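Why Do We Have So Many Kinds of Bags?

Look near the front door of most homes and you will find bags. There might be a school bag on a hook, a few shopping bags stuffed inside another shopping bag, and maybe a bag for swimming things. They all do the same basic job, which is to let one person carry lots of things at once. But they are made in different ways, and the way a bag is made changes what it is good for.

What is a bag made of?

A bag can be made of paper, plastic, leather, net or cloth. Cloth is also called fabric. Most fabric is made from very long, thin threads that go over and under each other, like the strips in a paper weaving you might have made at school. This is called a woven fabric.

Some threads come from plants. Cotton grows as white fluff around the seeds of the cotton plant, and jute comes from the stem of a tall plant. Other threads, such as nylon and polyester, are made in factories, mostly from oil.

Fabric is useful for bags because it bends. A box stays the same shape whether it is full or empty, but a fabric bag changes. Put a pumpkin in it and it goes round. Take the pumpkin out and it flops over.

The parts of a bag

Even a very simple bag has parts with names.

The mouth is the opening at the top. A wide mouth makes it easy to put things in, but things can fall out if the bag tips over.

The panels are the flat pieces at the front and back. Bag makers often print words or a picture on the front panel, in a colour that shows up well against the cloth.

The seams are the lines where two pieces are joined. Many are sewn with thread. If a bag breaks, look at the seams first.

The handles are the parts you hold. They can be the same colour as the bag or a completely different one. Yellow handles on a grey bag are easy to spot when you are reaching for it in a dark cupboard.
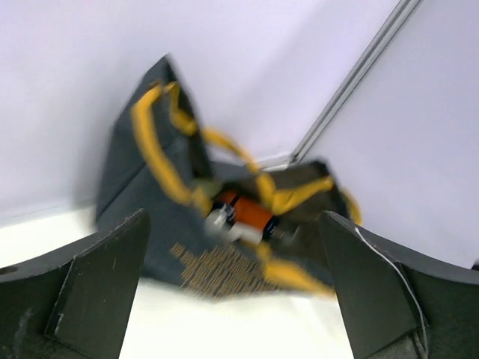
Why handles are sewn on so firmly

Think about what happens when you lift a bag of groceries. Everything inside is pulled down by gravity. Your hand pulls up. The handles are caught in the middle, and all of that pull goes through the small places where they are joined to the bag.

To make those places strong, many bag makers sew a square with a cross inside it. You can look for this shape on the bags at your house. The stitches go in several directions, so the pull is shared between them.

Wide handles are also kinder to your fingers than thin ones. A thin handle presses on a small strip of skin, and that hurts. A wide handle spreads the same weight over more of your hand.

Try it: the handle test

You will need a fabric bag with two handles, a piece of string, a towel and 20 small potatoes. Ask an adult before you borrow the potatoes.

1. Put the potatoes in the bag and lift it by both handles. Notice how it feels.
2. Loop the string through both handles and tie the ends together. Lift the bag by the string, just for a moment.
3. Fold the towel into a thick strip and put it through the string loop. Lift again, holding the towel.

The potatoes weigh the same each time. Did they feel the same? Write down which way was the most comfortable and which was the worst.

How to fold a fabric bag

A folded bag takes up very little room -- you can often fit one in a coat pocket.

Lay the bag flat on a table and smooth out the bumps with your hand. Tuck the handles down over the front so they aren't sticking out. Fold one side into the middle, then fold the other side on top, so you have a long strip. Roll or fold the strip up from the bottom. If it springs open, put a rubber band around it.

Looking after bags

Shake out the crumbs and dirt after each trip. Some fabric bags can go in the washing machine and some can't, so check the label with an adult. Let the bag dry all the way through before you put it away, or it could go mouldy.

A small hole can be mended with a needle and thread. Very worn bags can still be used for storing things that aren't heavy, like scarves or soft toys.

Words to know

Fabric: another word for cloth.
Gravity: the force that pulls things toward the ground.
Seam: a line where two pieces of fabric are joined.
Woven: made from threads that cross over and under each other.

Written by Érica Bastos. Activity by Begoñe Echevarría.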